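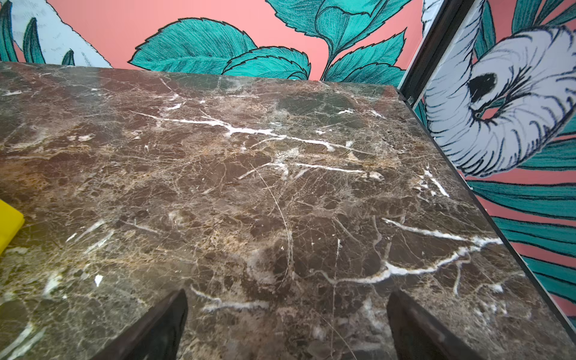
I've been selling the Flavby stone polish out of my little shop for six years now, and it's still the bottle I reach for first when somebody asks me what to put on marble. It's a cream, it goes on with a soft cloth, and it smells a bit like pears (my niece says bubble gum, but she's wrong). People with dark stone get nervous about it, and I understand why. Brown marble with white veins running through it, and all those fine pale lines in between, shows a greasy streak much faster than a plain white slab does, and a lot of polishes leave a haze that only turns up when the light comes in low. I've used Flavby on brown, black, green and cream stone and the only time I got haze was when I used way too much of it. My fault!

What you get

One 19 oz bottle with a flip cap, plus a folded cloth tucked into the box. The cloth is okay. I'd use your own if you have a good cotton one, and keep the free one for window sills. A bottle lasts me most of a year on a kitchen island and two bathroom counters, but I'm stingy with it.

It's made by Wemunden, the same folks who do the Jodgate sealer further down the shop. They changed the cap last November, so if you have an older bottle with the screw top, don't worry, it's the same stuff inside. The old cap was nicer, if you ask me. The new one gets crusty if you don't wipe it.

How I use it

Clean the stone first with warm water and a drop of dish soap, then rinse and dry it completely. Please don't skip the drying - this is where most of the unhappy emails come from.
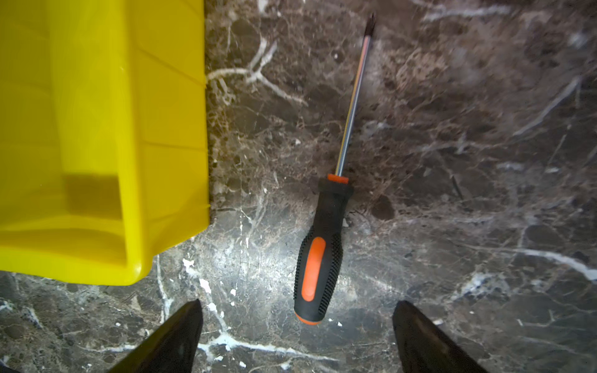 Once it's dry, put a blob the size of a grape on the cloth, never straight onto the counter. Work it in small circles over a patch as wide as your forearm is long, give it a couple of minutes, then buff with a clean side of the cloth. Move on to the next patch and overlap a little. I like doing it in the morning with the blinds up so I can catch the spots I missed.

If you've got an etch mark from lemon juice or wine (who doesn't), Flavby will soften the look of a light one but it won't take it out. A deep etch you can feel with a fingernail needs a honing powder or a pro. Paraskevi Spanos wrote to me about a ring on her vanity that had bothered her since she moved in, and after two goes it was faint enough that she stopped putting the soap dish over it. I wouldn't promise you the same.

Where not to use it

Not on floors, ever, it's slippery. Not on unsealed limestone. Not on honed or matte marble unless you want it shinier, and most people who paid for matte don't. Engineered stone doesn't need it, so save your money. And if you aren't sure what you have, try a spot at the back behind the toaster and leave it overnight.

It isn't a sealer, either. If water soaks in and leaves a dark patch, you want the Jodgate first, then wait the full time on that label, then come back to this one. I sell the two together for $43, or you can add them separately if you already have one at home.
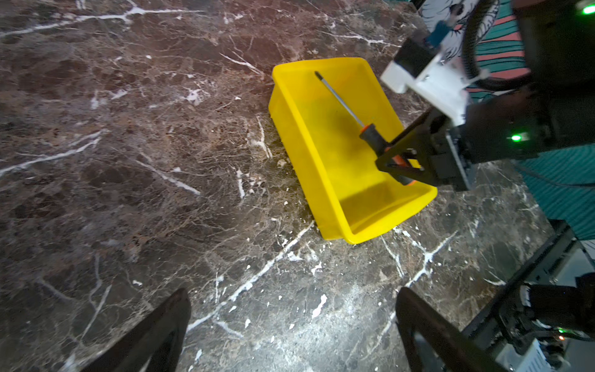

Shipping and returns

Orders go out the next working day, well padded. Unopened bottles can come back within a month. If one shows up leaking, send me a note with your order number and I'll get another one on its way to you - Dimas Kusuma does the packing and he takes leaks very personally. I can't ship to PO boxes right now, sorry.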